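Bench diary, Monday

In by eight. The Turcotte controller was still set up from last week, so I ran that first and left the Prullel box in its carton until after smoko. Same arms, same grippers, same table for both. The only thing meant to change today is what's telling them when to close and how hard.

Turcotte boots slowly. Made a cup of tea while it found both arms, then had to re-enter the tool offset on the left because I'd saved it under the wrong profile on Friday night. My own fault. Laid the ruler and the pencil across each other on the table, as they're the thin items Fereshteh wants included, and checked that the joint light was green.

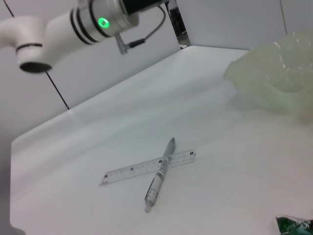
Turcotte, morning

Force limit at 42 on both sides, speed at the default. The bottle is the awkward one. It's easy to squash, and with two grippers on it at once each side tends to correct for the other. Left takes the neck, right takes the middle. Closing was smooth enough, but I could hear the left hunting for a good while after contact. Dropped the gain and it settled, then it was sluggish coming off. Wrote down both settings. I'd like a value in between but the menu only goes in coarse steps, and I couldn't find a way around that in the manual.
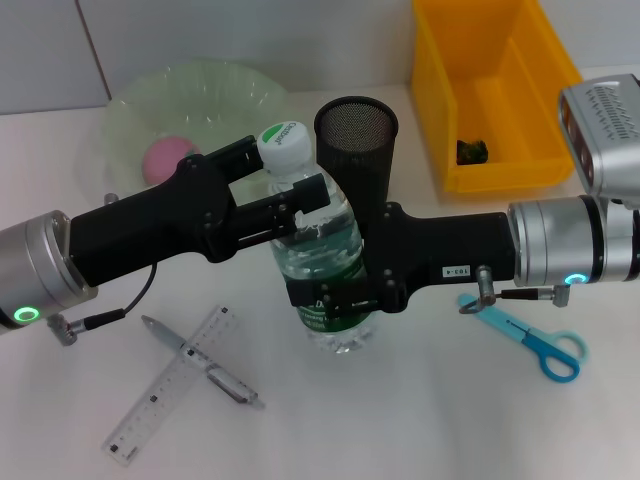 Salim Biwott: I'd leave the gain where it was and slow the right arm down. We had the same hunting on the Fundska job and it was the two loops starting together. Try a delay of 200 milliseconds on one side before you blame the controller.

Tried it before lunch. He's right about the delay, mostly. The hunting is much shorter. It does mean one gripper has to be named as the leader in the program, and I'd been hoping to keep the two sides equal.

Prullel, afternoon

Swapped over at 2. Took longer than it should have – the connector is keyed differently and the adapter was in the wrong drawer. Setup screens are plainer and I got through them without the book. I started with single grips, left side on the neck and the right kept open.

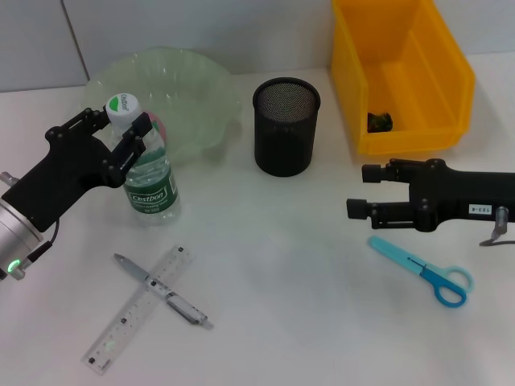

The release is where I notice the difference. With Prullel the fingers come away evenly and I don't have to touch the gain to get it. Against that, the position readout lags, and I wouldn't trust it for the ruler without more checking. The scissors I haven't tried on either.

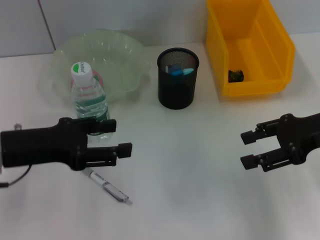

Book 5, page 42

Fereshteh Alipour rang late in the day wanting a preference to pass on to Arkateo. Told her Prullel for the bottle, undecided on anything thin, and that I need another day with the Turcotte using Salim's delay from the start. She's fine with that.

To do: label the adapter, copy the left offset into both profiles, ask Turcotte about finer gain steps. Powered down and locked up at 5.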